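Log first, tune later

I keep meeting teams who spend weeks adjusting the grasp controller on a multi-fingered hand before they can replay a single failed attempt. I did it too, and I loved every minute, but I now think replay should be the first thing anyone builds.

At Mornlow we finally sat down in May and wrote a small tool we call Trnka. It puts joint targets, joint readings and camera images on one clock, and it lets you scrub back and forth with a slider. Three evenings of work! Kha Ninh used it to go through 300 old runs, and 20 of them had been filed as bad grasps when the planner had simply been handed an old object pose.

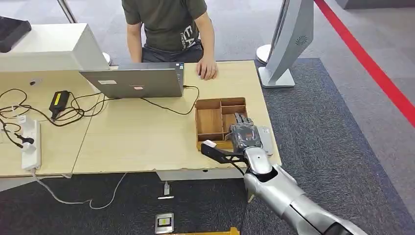 A stale pose looks just like clumsy fingers when you watch it live. You reach for the grip force setting, it helps a little, and now you have two problems. With the traces lined up, the gap between what the planner believed and what the camera saw is right there on the screen, and you fix the timestamp code.

Čestmír Brabec disagrees with me on this. He says a simulator should come first, and he has a point for motion planning around box edges and dividers. But a simulator only fails in ways you thought to put in. I'd still take the slider, and I'd love to see more people share theirs.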